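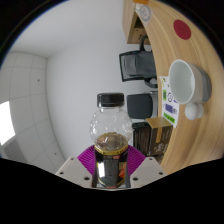
Replacing and Checking the Finger Pads on the Bravby Hand-Held Gripper

Written by Genji Kuroda. Last revised Jan 14, 2025.

This page covers pad replacement, plate alignment and the bottle hold check for the Bravby hand-held gripper with ribbed soft pads. It applies to units with the two-plate finger set. Older Naciri fingers use a different pad seat and are not covered.

Replace the pads when the ridges are worn flat at the grip area, when a pad has torn at a screw hole, or when the unit fails the hold check below. Pads are replaced as a pair. A new pad opposite a worn one pulls the object off center as the fingers close.

What you need

Pad set, left and right
4 pad screws (supplied with the set)
2 mm hex key
Lint-free cloth and isopropyl alcohol
A clear plastic bottle with a screw cap, full or part full

Removing the old pads

1. Open the fingers fully and lay the gripper on its back on a flat table.

2. Back out the pad screws. Hold the finger plate while turning; do not brace against the pad, which will twist and may leave a strip of rubber in the seat.

3. Peel the pad away starting from the end nearest the palm. Discard the old screws. The thread locker on them is good for one use.

4. Wipe the inner face of each plate with alcohol. Let it dry before going on.

Fitting the new pads

5. Check left and right. The ridges face the object and the wide end of the pad fans outward. If both pads fan the same way, one is on the wrong finger.

6. Seat the pad and start both screws by hand. Tighten them a little at a time, alternating, until the pad edge lies flat along the plate. Stop there. Overtightening bows the pad and the ridges no longer meet the object evenly.

7. Close the fingers with nothing between them. The plates should meet along their inner edges with no visible step. If there is a step, loosen the plate screws on the high side, press the plates together, and retighten.

The hold check

8. Stand the bottle on the table and close the fingers on it below the cap, with the bottle upright between the pads. Both pads should bear on the sides at the same height.

9. Lift the bottle just clear of the table and hold it. Look at it from the front. It should hang straight, and the pads should press on it from both sides.

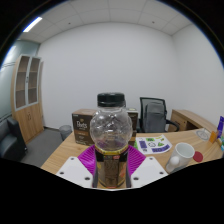 10. Hold for 52 seconds without changing your grip on the trigger. If the bottle creeps down, open the fingers, clean the pads with alcohol and repeat. If it tilts, go back to step 7.

11. Set the bottle down before opening the fingers. Repeat the lift with the gripper rolled a quarter turn to each side. A small lean under load is normal. Sliding is a fault.

Recording the work

Write the pad lot number and the cycle count in the unit log. At Breltergate we change pads at 990 cycles regardless of condition. Units used mainly on cartons will usually pass the hold check well past that, but we do not extend the interval for them.

Common faults

Bottle turns as the fingers close: one pad is leading the other. Check the linkage for dirt, then the plate screws.

Pad lifts at the fan end: alcohol was still on the plate when the pad was seated, or the screws were tightened one after the other. Remove, dry and refit.

Thin plastic creases under the pads: some creasing is acceptable on light bottles. If the wall buckles inward, reduce the closing force by one notch at the trigger stop.

Squeak on closing: the pads are touching the plate edge. Loosen, shift the pad back and retighten.

The Drundton pad set has the same hole pattern and will bolt on, but it is thicker at the base and the fingers will not close completely. Step 7 cannot be carried out with it. The plate spacers that correct this are due in February, and the procedure for fitting them will be added to this page.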